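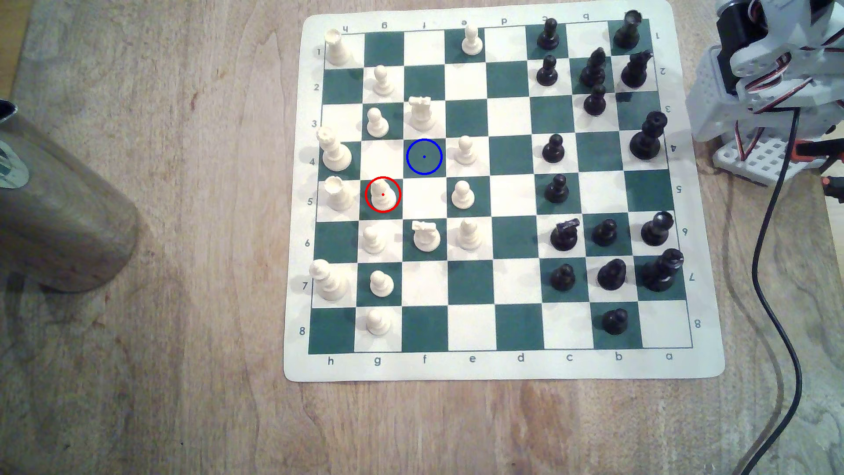
Board Notation and Move Records
Handout 3
Instructor: Keabetswe Van der Merwe
Lab sections: Decha Ruangrit, Kyu-ri So
Issued March 28, 2022

1. Terms

File: a line of eight squares sharing a letter, a through h.
Rank: a line of eight squares sharing a number, 1 through 8.
Square name: file letter first, rank number second, no space. Write g5, never 5g or G-5.
Source square: the square a piece leaves.
Target square: the square it is moved to.
Occupied / empty: the state of a square before the move is made.

2. Reading the border

Square names come from the print on the border of the mat. They do not depend on where the reader sits or on how the pieces have been set out. The mat on page one has its letters and numbers on all four edges, with those on the top and right edges printed upside down for a reader at the bottom. Use the edge nearest to you that reads upright.

From the bottom edge of that mat the letters run h to a, left to right, and the numbers on the left edge run 1 to 8 going down. Students who learned with a in the lower left corner regularly name the mirror square here. Put a finger on the letter, follow the file, then check the number at the side.

In this layout the two sides face each other across the d file, and a step toward the opposing side is a change of letter. Name the square from the print and leave any expectation about opening positions out of it.

3. Source and target marking

Red circle: source. Blue circle: target. The dot at the center of each circle gives the point to be read. If a circle overlaps a neighboring square, the dot decides.

A move record is the source followed by the target, separated by a hyphen:

g5-f4

The piece is entered in a separate column, as is the state of the target:

Piece: white pawn
Source: g5
Target: f4
Target state: empty

The record describes a displacement. Whether the move is allowed under the rules of play is taken up in Handout 4, and no mark is given or lost for it here.

4. Displacement

Number the files a = 1 through h = 8. Subtract source from target, file first.

For g5-f4:
file: 6 - 7 = -1
rank: 4 - 5 = -1
displacement (-1, -1)

Equal absolute values mean a diagonal. A zero in either position means a straight line along a file or rank. Absolute values of 1 and 2, in either order, give a knight's move. Keep the signs, as Section 5 needs them.

5. Problems

Hand in on the Tillisero sheet, 30 points.

a) From the knight on f6, list every square reachable by a knight's displacement. Mark each one occupied or empty.
b) Write the displacement from the rook on f3 to d3, and from the bishop on b2 to d4.
c) Give the record that reverses g5-f4. State its displacement.
d) Turn the mat 180 degrees with the pieces in place. Which entries in your answer to (b) change?

Allow 40 minutes. Late sheets go to Decha Ruangrit, Mumarstead room 23.

Reading for next time: Coughlan, course notes, the section on captures.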